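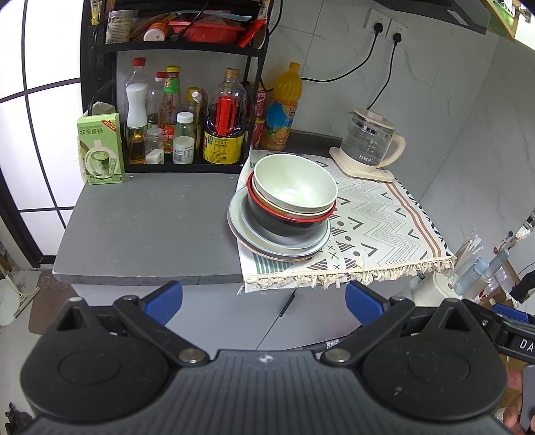
Chapter 7
Glazed Ceramics in Daily Use

7.1 Introduction

A glaze is a thin layer of glass fused to a clay body. It seals the surface, carries the color, and takes most of the wear that a piece of tableware receives during its life. The clay body beneath gives the piece its shape and most of its strength. The two layers are made of different materials and respond differently to heat, and much of this chapter deals with what follows from that difference.

Chapter 6 treated the firing of unglazed ware. The terms defined there (bisque, maturing range, open porosity) are used here without further definition.

7.2 Fit between glaze and body

When a glazed piece cools in the kiln, the glaze stiffens first at its surface and then locks to the body. From that point both layers shrink together, although each would shrink by a different amount if it were free. If the glaze would shrink more than the body, it is left in tension and may break into a network of fine cracks. This is called crazing. If the glaze would shrink less, it is left in compression. Mild compression is desirable and raises the strength of the finished piece. Strong compression can cause the glaze to lift away at rims and handles, a fault called shivering.

Crazing may also appear long after firing. A porous body takes up moisture from the air and from washing, and it swells slightly as it does so. The swelling reduces the compression in the glaze and can bring it into tension. Shezi and Zwane followed this process in earthenware plates stored in a damp cellar at Stollby, and their method is set out in Section 7.5.

7.3 Wear at points of contact

Tableware is commonly stored in stacks. The foot ring of one piece rests on the glazed face of the next, and the foot ring is usually unglazed, so that the piece does not stick to the kiln shelf. An unglazed ring on a coarse body acts as a mild abrasive. Over repeated handling it leaves a dull circle on the piece beneath.

Three measures reduce this wear:

Grinding the foot ring after firing.
Choosing a finer clay for the body.
Placing a soft sheet between pieces.

Stacks of mixed shapes carry their load differently from stacks of one shape. A bowl set inside a slightly larger bowl may touch it along the wall before the foot reaches the base. The load then acts outward on the wall of the lower bowl, and a small crack at the rim is more likely to grow.

7.4 Test pieces used in this chapter

Two bodies are used in the worked problems. Aderine is a white earthenware with high open porosity. Draline is a dense stoneware. Both are supplied as flat test bars, and their measured properties are listed in Table 7.1. Readers who skipped the Rampersad notation in Chapter 2 should review it before going on to Section 7.5.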